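Lucie Kennedy
Feb 12, 2023
Got asked again what it costs to keep a two-arm bench going once the arms are paid for. Going to put our numbers and our mistakes in one thread. 1/

2/ Background: small parts handling, two arms, a hand on each. The arms came out of a capital grant. Everything I list from here on comes out of the operating budget, and that's the money I have to argue for every year.

3/ First year I asked for $400 a month in consumables. I made that number up. It covered fingertips and cables and nothing else, and we were over by June.

4/ What I left out, in the order it hurt: spare finger joints, shipping both ways on repairs, replacement board parts, a second set of cables, and hours for the person who puts it all back together.

5/ Shipping was the big one. We sent a hand to Broretti for service and the repair was under warranty. The freight wasn't. Insured, boxed, signed for, there and back. Read the warranty page for the word "carriage" before you sign.

6/ One repair with freight, customs paperwork and a new crate came to $3,084. I keep that invoice taped inside the cabinet door.

7/ Lead times. Broretti quoted us 30 days on a hand and took 48. Papadakis is slower to answer email but the date they give you is the date it shows up. I now plan for the longer number no matter who is quoting.

8/ So do you buy a spare hand? We went back and forth for months. A spare costs more than two repairs. But with one hand out, a two-arm bench is a one-arm bench, and most of our task list needs both.

9/ What I ended up doing was writing down which tasks on the list stop if the left hand is gone, and which stop if the right one is. For us the right is much worse. It does most of the placing on the task board.

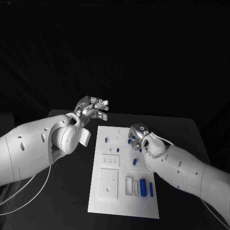
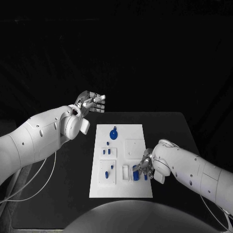
10/ Daiane Falcão went through our logs and added up contact time per hand. The right was well ahead, like I figured, but the wear parts had been ordered in equal numbers for both sides. We had a drawer full of left side spares and were waiting on right side ones.

11/ Hands are handed, by the way. Ask whether the finger modules swap left to right before you order. On ours some do and the thumb doesn't. It's in the Broretti manual but not on the quote form.

12/ Boards. We print the small pieces ourselves and buy the base plates from Urkden. Pegs are cheap. Budget for them anyway, and print a full extra set of anything that has to fit a slot. A worn peg will make you think your controller got worse.

13/ I lost most of a week to that one. Swapped the pegs, problem gone. The pegs cost less than my coffee.

14/ Cables. Buy double. Label both ends. Leave slack for the full reach of the arm and then check it again with the hand on. I don't have a dollar figure for this, it's small, but a dead cable stops the bench the same as a dead motor does.

15/ Software. Biltach moved to yearly seats. If your grant runs three years, ask for three years of seats up front and get it in writing. Our renewal quote was higher and there was no line in the budget to put it on.

16/ Labor is the line everybody skips. Setup, calibration, tightening things, resetting the board between runs. I put it in as a fraction of a technician and it got cut. I put it in as hours per run with a sheet attached and it got approved. Same money.

17/ This year's request has these lines: wear parts (right side heavier), freight, board parts, cables, seats, technician hours, and one spare right hand. No spare left. If the left goes out we run the single-arm tasks and wait.

18/ I might be wrong about the left. Daiane thinks I am. She wants a refurbished one from Papadakis as a backup and she has a quote, so that may go in as an optional line.

19/ A few people asked for the spreadsheet. I need to take the vendor pricing out first. I'll post it under this thread when it's cleaned up.

20/ Also, if you've dealt with freight insurance on hands going overseas, please reply with who you used. The one we have won't cover anything that isn't in the original crate, and we threw out the original crate.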